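Workshop tips: putting a kitchen shelf into simulation

Tadhg Costello, Flerport bench notes
August 31, 2024

These are the things I wish I had written on the wall before starting the Tenumlow runs. The question was a dull one, and I recommend dull questions: does a policy trained in a simulated kitchen get worse when you change the clutter and the lighting, or only when you move the thing it is meant to pick up? We ran 700 episodes in the end. My family now believes I play a very slow video game for a living.

Tip 1. Dress the set before you train

Bare rooms are quick to render and teach the arm very little. My first Gudeta kitchen had a worktop and a target, and the policy was superb in it, in the way that I am superb at parking in an empty field. 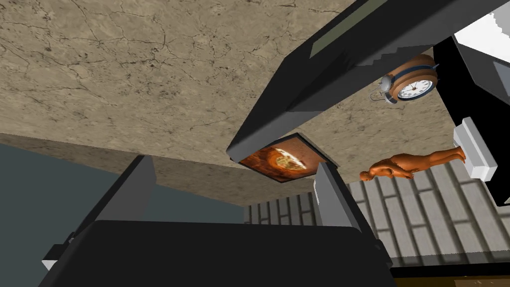 Clutter should be the ordinary sort that gathers in any house. A round clock with a thick brown rim, a small figurine and a framed picture of something in a bowl are all good value, as they have different outlines and colours and none of them is the target. Change where they stand between episodes. If you leave the clock in one spot for the whole training set, the policy may well learn to steer by it, and you will have built an expensive sundial.

Tip 2. Keep the wrist view, even when it looks hopeless

Wrist views come out tilted, and half of what they show is wall. I was tempted to throw out every episode with a stretch like that. In the Morkcombe batch I did, all 173 of them, and the policy trained on what was left had no idea what to do once it lost sight of the worktop. It simply hung there – I know the feeling.
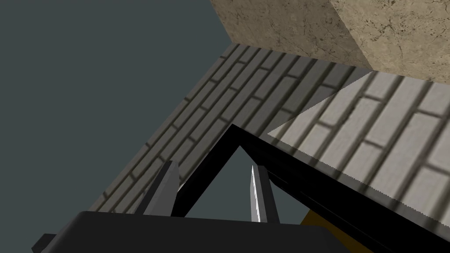 Put those episodes back in. The retrained version still wandered, but it came home again. If disk space is the worry, store fewer frames per second and keep the episode whole.

Tip 3. Move the lights one at a time

Brightness, direction and shadow are three separate knobs. Turn them together and you will get a lovely varied dataset and no notion of which one did the damage. For us it was direction. Dimming the kitchen hardly mattered, while swinging the main light round to the side sent the grasps wide.

Use 2 seeds per setting at the very least. One seed will tell you whatever you were hoping to hear.

Tip 4. Look at the failures yourself

The success rate goes in the table, but the reasons are in the replays. Make tea, sit down and step through the bad ones slowly. Write a few words against each: missed, dropped, stuck, lost. After an evening of this the groups sort themselves out, and the biggest of mine was "lost".

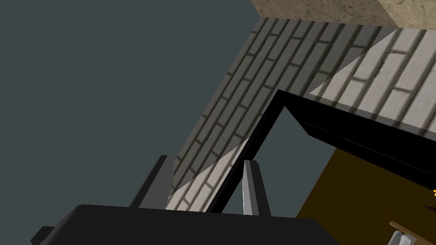 Tip 5. Label the folders

Mine were called final, final2 and use_this_one. It took me until December to work out which had the side lighting in it. Put the light setting, the clutter setting and the seed in the folder name, in that order, and keep a plain text copy of the config next to the episodes.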